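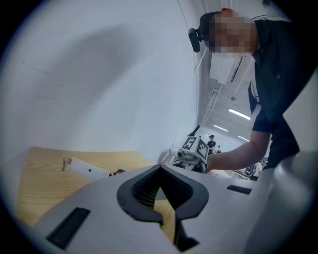 Tidying the wires on a shared work table

A bare wooden table is easy to work at until the leads build up on it. The method below suits a table in the middle of a room or against a wall. It takes an afternoon if you do it properly, and most of that goes on untangling.

What you need

Hook-and-loop ties, 200 mm long
Paper labels and a pencil
A shallow tray or box lid
A soft cloth

1. Switch off and unplug

Turn everything off at the wall first. Pull each plug by its body and leave the free ends lying on the table.

2. Untangle from the loose end

Pick the lead with the least knotted around it and work back along it with your fingers. Thin wires kink easily, so don't tug. If two people are working, sit or stand on opposite sides and take one lead each. Elaheh Moradi and I did our table this way in August and only had to stop once, for a knot that needed a pencil pushed through it.

3. Label both ends

Write what the lead is for, in words the next person will understand. "Lamp" is fine. "Spare 3" is not much help to anyone.

4. Coil what you aren't using

Make loops as wide as your hand and let the wire fall the way it wants to go. Put one tie round the coil — snug, but loose enough to slide a finger under. Wrapping wire tightly round your elbow will twist it.

5. Run the rest along the edge

Leads that stay in use should go to the nearest side of the table and down a leg, with a tie near the top and another near the floor. Leave slack at the top for moving things about. Keep the middle of the tabletop clear, and wipe it over while you have the chance.

6. Look at what is fixed to the room

Pipes and conduits on the walls and ceiling belong to the building. Don't tie leads to them or hang anything from them, even when they run just where you would like a lead to go. If you need a supply from overhead, ask an electrician.

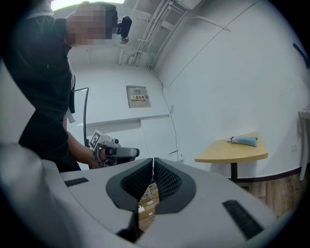
White pipes and conduits on the ceiling and down the corner of the room.

7. Plug in again

Reconnect one lead at a time and check that it works before moving on to the next. Put the coiled spares in the tray, labels upwards, and keep the tray off the table.

Farzad Asadi adds that old ties lose their grip, so replace any that open when you pull lightly on them.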